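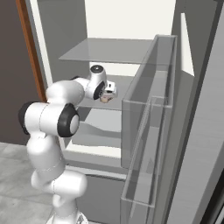
Thitima Sriwong
@thitima_s · Jan 9, 2025
Spent this week teleoperating an arm in simulation, putting food away in a fridge. Notes for anyone about to do the same. Thread.

Thitima Sriwong
@thitima_s
The task is called Morkness in our repo. Don't ask, Pongsak names them. The arm starts with the item already in the gripper, and you have to get it onto the lower glass shelf and let go without knocking anything.

Thitima Sriwong
@thitima_s
I drive it with a handheld controller. Hand moves, gripper moves. Trigger opens the fingers. There's a clutch button so you can let go, bring your own arm back to somewhere comfortable and carry on. Use the clutch. I didn't on Monday and my shoulder let me know.

Thitima Sriwong
@thitima_s
Target was 40 good demonstrations a day. I got 214 over the week so far, after throwing out the bad ones. The replay tool shows each one from the side, and I watch them all at double speed before they go in.

Thitima Sriwong
@thitima_s
What counts as bad: touching the door bins on the way in, dropping the item from a height, or stopping dead for more than 2 seconds. The last one was the hardest to cut out. When you stop to think, the policy learns to stop there as well, and it has nothing to think about.

Thitima Sriwong
@thitima_s
The open door is the awkward bit. The bins stick out further than you expect, and if you come in from that side you clip them with the wrist. I now come in from the left and keep the elbow out of the opening altogether.

Thitima Sriwong
@thitima_s
Glass shelves are hard to judge on a flat monitor. I turned on a second view, level with the shelf, and my failures dropped straight away. The policy doesn't get that view. Pongsak thinks this is cheating. We've agreed to train with and without those demos and compare.

Thitima Sriwong
@thitima_s
His argument, to be fair to him: if I can see something the robot can't, my movements will depend on things it has no way of knowing. Mine is that a person who can't see the shelf gives you wobbly demos. Both probably true.

Thitima Sriwong
@thitima_s
Letting go was its own problem. If you open the fingers and pull back in one movement, the item comes with you or tips over. Open, wait a beat, then back out in a straight line. I say "open, wait, back" under my breath. The office is used to it.

Thitima Sriwong
@thitima_s
Someone asked about kinesthetic teaching, where you hold the real arm and push it through the motion. We did that on the Siteo job last year. It's quicker to learn and you feel contact properly, but your body is in every camera view and you can't easily reset a kitchen 40 times before lunch.

Thitima Sriwong
@thitima_s
In sim the reset is one key. It also moves the start position a little each time. Leave that on. I switched it off for a morning to go faster and ended up with a pile of demos that were nearly the same one.

Thitima Sriwong
@thitima_s
First training run is on now with 5 seeds. Next task is the crisper drawer, which needs a pull before anything can go in. I've tried it twice and pushed the drawer the wrong way both times.

Thitima Sriwong
@thitima_s
Will post the with/without shelf view numbers when they're in. If you've collected drawer demos with a clutch, tell me whether you clutch mid-pull or do it in one go.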